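Rondport in September: the paper mill and the old harbor

I had one free day in Rondport before the night boat, and the woman at the hostel desk put me down for the mill tour without really asking. It left from the bus stop at 9 a.m. I had been moving every three or four days since June and had no plans of my own, so I went.

The Galadico mill is a 20-minute ride up the river. There were eleven of us, mostly couples. They gave us ear plugs and yellow vests and walked us along a raised path beside the main machine. The guide said it runs day and night and stops twice a year for cleaning. The mill had 2,564 workers at its peak and has 600 now. You can see the gap in the parking lot, most of which has gone to grass.

The finishing hall was quieter. Sheets are cut and stacked there, and a few people still check stacks by hand. We each got a packet of writing paper at the end. I used mine for letters that same week, the first I had sent since leaving home.
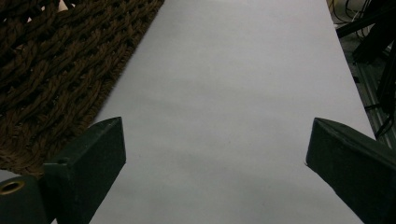

Another visitor asked whether the town would last if the mill closed. The guide answered that people had been asking her that for as long as she had worked there, and that her own children had already moved to Gokance. She said it in the same voice she used for the machine speeds.

We were back by noon. I walked the old harbor, ate fish soup at a place called Li, and looked at the houses along the quay - narrow, painted, about half of them for rent. A two-room flat was listed at 700 a month. I wrote the number down, which I have done in every town on this trip.

The tour is free but you have to sign up the day before. Wear closed shoes. The boat to Gokance leaves at 10 p.m., and the waiting room has no food after 7.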